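Bench budget (two-arm tabletop setup)

From the Siveck shop wiki. Last changed 01/10/2025.

A bench budget is the plan of what a tabletop robot station will cost to buy, set up and keep going for its first year. On this wiki the term means a station with two small arms facing each other across a wood top, with cameras, a frame and a pile of things for the arms to pick up. I wrote most of this page after doing the purchasing for our second bench, so it leans toward what I ran into (sorry, industrial cell people, your page is the one called Cell quotes).

Scope

The page covers arms, grippers, the bench and its frame, cameras, cables, computers, objects and spares. It leaves out wages and rent. It also leaves out software licenses, which Forough Kazemi keeps on her own page and updates far more often than I update this one.

The usual mistake in a first budget is to look up the price of the arms, double it, and call that the number. I did exactly this for bench one! The arms are the biggest line, sure, but everything bolted to them or plugged into them comes on separate invoices, and most of those show up after the money has been promised to something else.

Arms and grippers

Get the arm quote and the gripper quote from the same seller if you can. When we split them (arms from Adavora, grippers from Tresis) the bolt patterns didn't match, and we paid $219 for a set of adapter plates that somebody at either company could have warned us about. Adavora has since started shipping the plates in the box, so check before you order extras.

Ask for these in writing:

Payload at full reach, with the gripper's own weight taken off.
Which gripper parts wear out, and the price of each.
Whether the wrist camera mount is included or is its own part number.
Lead time for one replacement motor, shipped to your door.
Who pays the freight on a warranty return, both directions.

That last one matters more than it looks. Freight on a single arm going back across an ocean can eat the whole small-parts line, and I now put it in as its own row with a real quote next to it.

Finger width belongs in the plan too. Wide, chunky fingers are great on a doughnut or a squeeze bottle and miserable once the thing you want is lying in a bin with its neighbors on top of it. Try your fattest finger against your tightest container before you buy four sets of anything.
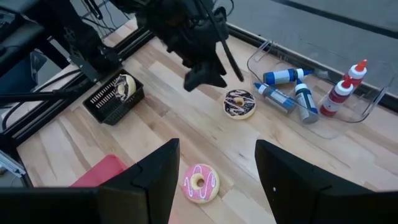

Bench, frame and floor

A butcher-block top is the cheap and sensible choice. It's stiff, it takes screws, and you can sand it when it gets ugly. Ours came from a kitchen supplier and cost less than the shipping crate one of the arms arrived in.

The frame is where people get surprised. Black aluminum extrusion is priced by length, and then the brackets, T-nuts and end caps get added one little bag at a time. Our hardware order from Jitpraphai came to $443, and that was before I went back for more corner brackets. I'd now write down the extrusion price and then the same amount again for hardware. You may come in under. I never have.

Measure the room before you fix the size of the top. Arms mounted on the side rails need space outside the bench as well as over it, for elbows and cable loops, and a person has to be able to walk past all that with a cup of coffee. Marking the floor with tape costs next to nothing and I'd do it before ordering a single rail - you find out fast whether the monitor stand has anywhere to go.

A short list of frame things I forgot the first time:

Clamps for anything that has to hold still on the rear rail.
Cable ties in two lengths, plus the sticky anchors.
A label maker, or at least a roll of white labels.
Spare T-nuts. Then more T-nuts.

Objects and containers

Objects are a real budget line. Please don't let anyone tell you to bring stuff from home, because then it goes back home in the middle of a project and your results can't be repeated. Buy them, buy duplicates, and write down where you got them.

I like a mix of shapes that behave differently in a gripper: rings (toy donuts are perfect), bottles that roll, something tall with a handle like a box grater, and a crinkly snack package for humility. Trays and bins should come in at least one opaque and one clear version, as clear plastic is hard on cameras and you'll want to know about that early on. Baskets with slots are useful too, mostly for catching fingertips in the slots and teaching you something about your approach angles.

Toy food is cheap by the set but you rarely get to pick the set. Rosalie Rüegg, who ran purchasing before me, bought three sets of play groceries to get enough of the one bottle she liked, and the leftovers are still in a tub under the sink. Price the tub, too, I guess.

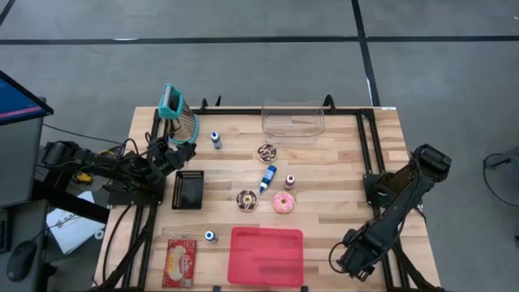

Should I buy both arms at once or start with one?
Buy both if the tasks you have in mind need two hands, such as holding a container while something goes into it. If most of your tasks are plain pick and place, start with one arm, but build the frame and run the power for two. Adding rails later costs more than adding them now, and you'll lose days to drilling.

Cameras

Plan for a fixed camera over or beside the workspace and a small one at each wrist. The fixed one needs a solid mount, a lens that suits the distance, and a long cable of decent quality. I've seen people spend nicely on the camera and then hang it off a clip from a desk lamp. Don't do that, the mount should be part of the same frame order.

Wrist cameras live a harder life. Their cables bend with every move, so treat the cable as something that gets used up, like tape. I order 5 at a time and write the date on the bag when I open it. Check the connector end as well: a right-angle plug can save you a surprising amount of room at the wrist, and the straight ones tend to be the ones in the box.

Storage belongs in this section even though it's bought from a different vendor. Several video streams running all day fill drives at a pace that shocks whoever pays for drives. Work it out on paper from your own frame rate and hours, then add a second copy, then add the enclosure the second copy lives in.
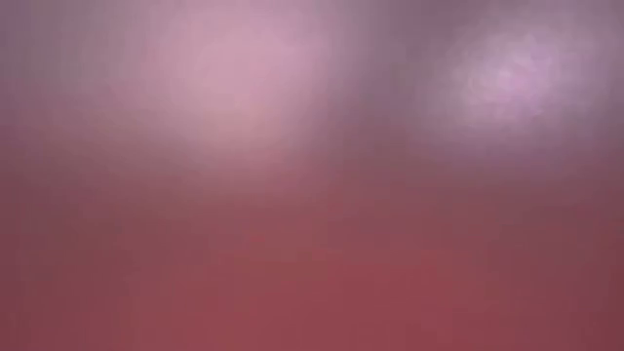
Lighting is the other half of the camera line and it gets cut first, which I think is backward. Plain, even light from above does more for you than a pricier sensor. Get fixtures that don't flicker, put them on their own switch, and buy the spare tubes or panels in the same order so the color matches a year from now. If your bench sits by a window, the cost of a blind goes in here, and it's a small cost next to repeating a week of work in consistent daylight.

Spares and the first-year reserve

Here's the part I feel strongest about! Every bench should have a reserve that can be spent without asking for a new approval. Motors, fingers, cables and power supplies fail when they feel like it, and a week of waiting for a signature costs far more than the part.

What I keep on the shelf:

One complete gripper per bench.
One motor of each size used in the arm.
Finger pads, as many as the seller will give a discount on.
A power supply, the exact same model.
Fuses, screws and the odd hex key that only fits the wrist.

Forough wants the reserve written as a percentage of the whole bench. I write it as a list of parts with prices, and when we compared the two for bench two, hers was higher. We went with hers, and by January the difference had been spent on a shoulder motor and a freight bill.
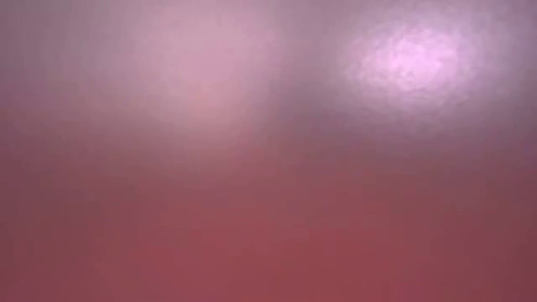 Fixed camera: red below, mauve above, brightest at upper right.

Timing the order

Order in this sequence if you can: arms first (long lead), then cameras, then the frame, then the top, then objects. The frame needs the arm's mounting drawing, so get that as a file when you place the arm order and don't wait for the box. Objects can come last, but look at their sizes early because they decide how big the bins are, and the bins decide how much of the table is left.

Get two quotes on anything you'll buy more than once. Tresis will hold a price if you ask and Jitpraphai won't, at least they wouldn't for us, so place the Jitpraphai order on the day you get the number.

See also

Cell quotes; Wrist cables; Play grocery inventory; Forough's license page; Freight and returns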